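El puf no es un armario: contra la superficie intermedia

La ropa deportiva limpia rara vez pasa directamente del tendedero al cajón. Entre ambos puntos aparece casi siempre una tercera estación, que no figura en ningún plano de vivienda y que, sin embargo, condiciona el aspecto de un salón más que la elección de las cortinas. La llamaré superficie intermedia. Puede ser el respaldo de una silla, el borde de la bañera o, cada vez con más frecuencia, un asiento tapizado sin respaldo. Sostengo que debería eliminarse como paso del proceso doméstico, y que el mobiliario actual empuja en la dirección contraria.

El argumento habitual a favor de la superficie intermedia es la comodidad: la prenda se deja un momento y se dobla después. El defecto está en el «después», que carece de duración definida. Un tejido de punto apoyado sin extender forma pliegues en los puntos donde soporta su propio peso, y los pliegues se marcan antes en las costuras, donde hay más capas y más rigidez.

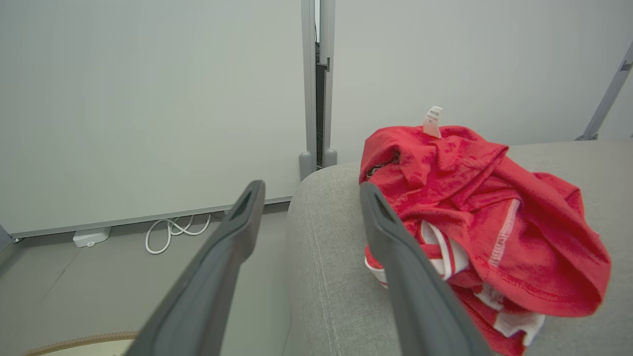

El punto deportivo tiene mala prensa entre quienes planchan y buena entre quienes no lo hacen, y ambas reputaciones son exageradas. Es un material que perdona la arruga en los paños lisos y la conserva en las uniones. En una prenda roja hecha un ovillo sobre tapicería gris, con la etiqueta blanca hacia arriba y el pespunte claro trazando una curva entre los pliegues, las zonas críticas son precisamente esas: el pespunte y los ribetes blancos. El paño rojo se recupera con una sacudida. El ribete exige alisado manual, borde contra borde, y ese trabajo lleva más tiempo que el doblado que se quiso aplazar.

Hay además una cuestión de contraste. Los fabricantes llevan años ofreciendo tapizados en gris claro jaspeado, un tono que disimula la pelusa y la huella de uso. Disimula mucho peor cualquier objeto de color saturado. El catálogo de Ditametti, que he consultado en su edición de julio, dedica 18 páginas a asientos auxiliares y en casi todas aparece el mismo gris. La gama Soment, de Vitale, añade a ese gris un precio de 1145 euros en el módulo grande, cifra que debería disuadir a cualquiera de usarlo como estante para la colada. No disuade a nadie, porque la altura del asiento es idónea para soltar cosas sin agacharse.

La industria ha respondido a esta conducta con bandejas, tapas reversibles y compartimentos interiores. Considero que es un error de enfoque. El compartimento interior convierte la superficie intermedia en depósito permanente: la prenda desaparece de la vista sin haber sido doblada y se olvida. Al menos el montón visible conserva cierta capacidad de reproche.

Propongo un procedimiento más corto, en dos operaciones. La primera se realiza junto al tendedero: el pantalón corto se toma por la cintura, se estira la goma hasta que el fruncido quede repartido y se superponen las perneras, de manera que las franjas laterales coincidan. La segunda es el traslado al cajón. El asiento tapizado queda fuera del recorrido. Quien necesite una superficie plana para doblar dispone de la cama o de una mesa, más adecuadas que un puf de cantos redondeados, por los que tiende a resbalar cualquier pernera que no se haya recogido. 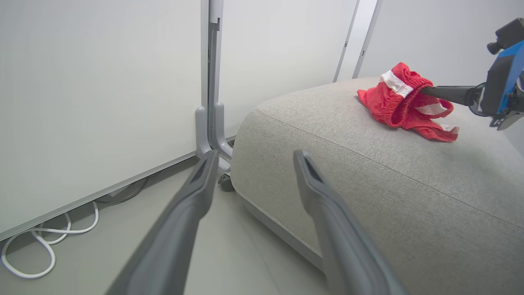
Desde Istdale, una lectora objeta que el procedimiento ignora las viviendas en las que el tendedero está en un patio compartido, con viento y sin sitio donde apoyar nada. Escribe que allí sube la ropa en brazos, la suelta en el primer mueble blando que encuentra y dobla sentada al lado, y que lleva haciéndolo así más de 2 años sin que se le haya quedado una sola prenda sin guardar.

La objeción es válida en lo que respecta al patio. No lo es tanto como defensa del mueble, pues lo que describe es una mesa de trabajo baja y blanda, utilizada de inmediato y despejada al terminar. Si el doblado empieza en cuanto la ropa toca la tapicería, la superficie deja de ser intermedia en el sentido que aquí critico. Mantengo la reserva sobre los cantos redondeados y sobre la goma de la cintura, que conviene estirar de pie, con los dos brazos libres.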